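인쇄 | 이메일로 보내기

협동로봇·그리퍼 이용자 게시판 > 제품 검토
Lerar 수동형 그리퍼 키트 도입 검토 의견 요청

작성자: tultavell_구매
Tultavell 시험생산팀에서 Lerar의 손잡이형 그리퍼 키트 도입을 검토하고 있습니다. 공급사 Falla가 제출한 견적은 키트 30세트이며, 교체용 손가락과 1년 유지보수가 포함됩니다. 담당자 Pantelis Sarantis 씨는 작업자가 키트를 직접 들고 동작을 기록한 뒤 이를 로봇팔에 이식하는 방식이라고 설명하였습니다.

당 팀은 평평한 흰색 작업면에서 얇은 부품을 집는 작업을 우선 적용 대상으로 정하였습니다. 손가락은 짙은 녹색 블록형이고 윗면에 작은 구멍이 있어, 별도 패드를 부착할 수 있는지 Falla에 질의해 둔 상태입니다.

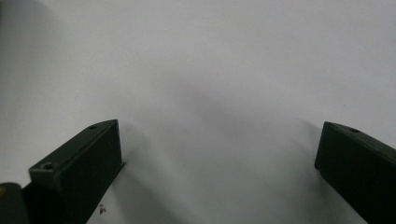 유지보수 조건도 쟁점입니다. 견적서상 손가락 교체는 연 2회까지 무상이나, 손잡이부 고장은 유상으로 분류되어 있습니다. 사용 경험이 있는 기관의 의견을 요청드립니다.

답글 1
작성자: choo_line4
당사는 10월부터 동일 키트를 운용 중입니다. 기록 품질은 양호하며, 232회 기록 중 재작업이 필요한 건은 소수였습니다. 도입을 권고합니다.

답글 2
작성자: 정밀조립1986
위 의견에 동의하기 어렵습니다. 얇은 부품의 경우 손가락 끝이 각져 있으면 모서리가 먼저 닿습니다. 패드 없이 평가한 결과는 근거로 부족하다고 판단합니다. 재작업 건수의 정확한 수치도 제시해 주시기 바랍니다.

답글 3
작성자: choo_line4
재작업은 9건입니다. 다만 당사 부품은 두께가 있는 편이므로 귀 지적은 타당한 면이 있습니다. 패드 부착 시험은 실시하지 않았습니다.

답글 4
작성자: tultavell_구매
회신에 감사드립니다. 11월 25일까지 Falla에 시험용 키트 1세트의 대여를 요청하고, 패드 부착 여부에 따른 비교 기록을 추가하겠습니다. 손잡이부 수리비는 별도 협의 대상으로 두겠습니다.

인쇄 | 이메일로 보내기

독자 의견

Tracey Kershaw: 대여 계약서에 기록 데이터의 소유권 조항이 있는지 확인하시기 바랍니다. 저희 기관은 이 조항 때문에 계약이 지연되었습니다.

조립반_k: 작업면이 흰색이면 그림자가 기록에 영향을 줄 수 있습니다. 조명 조건도 비교 항목에 넣어 주십시오.

정밀조립1986: 조명보다 패드 시험이 우선이라고 봅니다. 결과가 나오면 본 게시글에 첨부를 요청합니다.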